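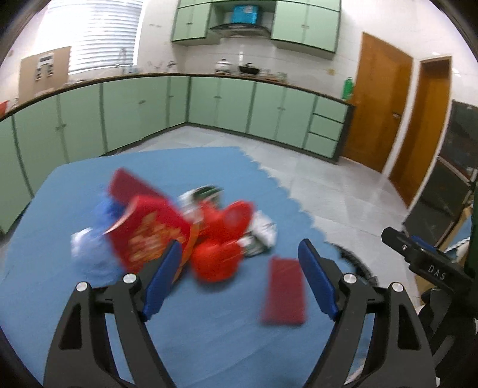

Left finger closing late on the hand-held gripper, pad or pivot?

gurkstead_garage wrote:
Nov 23, 2024
Hi all, back again with the hand-held. Ours is the black one with the two angled jaws, the blue rubber pads on the fingers and the silver caps over the pivots. We use it on a big floor pile of mixed stuff (boxes, flat cards, a bit of cloth, plastic bags) over a foam mat in the kitchen. It ran fine all through September and then the left finger started to lag. Right one moves, tiny pause, left one catches up. On boxes I don't care. On a flat card lying on the mat it matters a lot, because the right pad gets there first and just shoves the card away.

So far I've wiped both pads with a damp rag, swapped the left pad for a new one, and checked the screws on the mount. No change. Before I pull the caps off, is there a trick to it? The Naylor sheet that came with my kit only says "remove caps" and I'd rather not gouge them.

flatolholm wrote:
Had the same lag! Mine was fluff in the pivot. Cloth is terrible for this, every time you grab a towel a few threads get dragged back along the finger and wind themselves in behind the cap. Get a guitar pick or an old plastic card under the rim and go around a bit at a time. Don't use a screwdriver, I did and now one of mine has a lovely chewed edge.

Once they're off, pull the lint out with tweezers, wipe, put a tiny dot of dry lube on and press the cap back on with your thumb.

ottura_not_otura wrote:
I'd leave the caps alone for now. Every one of these I've seen with a lagging finger had a loose bracket. The whole head twists a hair when you squeeze, and that looks exactly like one jaw being late. Hold the bracket still with your other hand and squeeze slowly. If the lag goes away, it's your mount.

gurkstead_garage wrote:
I did check the bracket screws though, they're tight.

ottura_not_otura wrote:
Tight how? By feel, or did you take them out and look at the threads? Mine felt tight too. One of them had bottomed out before it was clamping anything. I put a washer under the head and the lag was gone.

flatolholm wrote:
Sure, but then both fingers would be off, wouldn't they? If the head twists it should be early on one side opening and early on the other side closing. OP says it's always the left.

ottura_not_otura wrote:
Depends which way you twist it. Everybody I know squeezes with the same hand, so it always goes the same way. Not saying lint isn't a thing, I just think people go for the pivots first and make a mess of them.

padsandpulleys wrote:
Could be both, sorry. I keep a little log for ours and we're at 178 hours on this set of pivots. I clean them every 94 hours or when I hear a click, whichever comes first (the 94 is just when it first clicked, there's no science in it). The bracket gets looked at every time I change pads.

One more thing to check while you're in there: did you seat the new pad all the way? If it sits proud by even a sliver, the fingers don't meet in the middle. Close it on a strip of paper and pull. It should drag the same on both sides.

gurkstead_garage wrote:
OK, did the hand-on-the-bracket test just now, 4 slow squeezes. Still lags, and still the left. So I went in with a plastic card and got the left caps off, no marks, thanks flatolholm. There's a gray felty ring of threads in the lower pivot, and the upper one is nearly clean. Paper strip drags the same on both sides, so the pad is fine.

Lint is out and it's moving together again. I skipped the lube, I only have the Otura oil and it's pretty runny.

flatolholm wrote:
Ha, knew it. Good call on the oil, the runny kind just makes paste with the next lot of fluff. Do the right side too while you've got the card out.

ottura_not_otura wrote:
Fine, you win this one. I'd still pull one of those bracket screws before your next long day.

padsandpulleys wrote:
Mine takes 3 drops of dry lube for the whole head, if you end up ordering some. Let it sit with the jaws open overnight before you use it.

gurkstead_garage wrote:
Will do both. Right side caps are coming off after lunch, and I'll pull a screw and post what the threads look like.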